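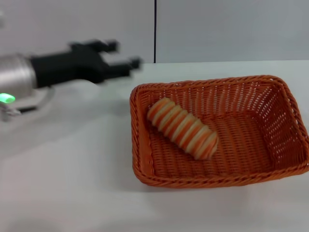 I promised I would write down how the equipment budget for the year came together, so I have it in one place when March comes and I have to defend it again.

We started with 16 lines on the list. Damián Farías and I went through them one evening and got it down to nine. The arm was already paid for, so this was all the stuff that goes with it: a second gripper, spare finger pads, a better table, lights, a wrist camera, cables, baskets and things to put in them.

The first quote came from Skindmont. It was tidy and it was high. Brasix came in lower on the gripper but wanted 60 days to deliver and would not include the mounting plate. Once I added the plate and freight, the gap between them was 6 percent. I went with Skindmont for the gripper and Brasix for the cables, where waiting doesn't hurt us.

Baskets and test objects were the cheapest line and took the most arguing. Damián wanted a matched set from a catalog. I wanted to buy household things from a regular store and replace them when they wear out. We did it my way - total $73, including a few spares.

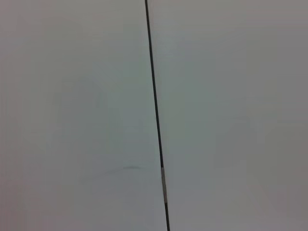
Should you budget for spare cables in the first year?
I would, at least one of each type that moves with the arm. They cost little next to a day of not working.

The table I put off. Plavlow has a heavier one with leveling feet and I still want it, but the one we have is flat enough for picking things out of a basket, and the money did more good in the gripper line.

I left the software license out completely. Quiroga bills by the seat, and I don't know yet how many seats we need. It has its own row in the spreadsheet with a blank next to it, and I'll fill it in when they send the new price sheet.

Next I need to sort out insurance for the arm. I have one form filled out and another that asks for a serial number I haven't looked up.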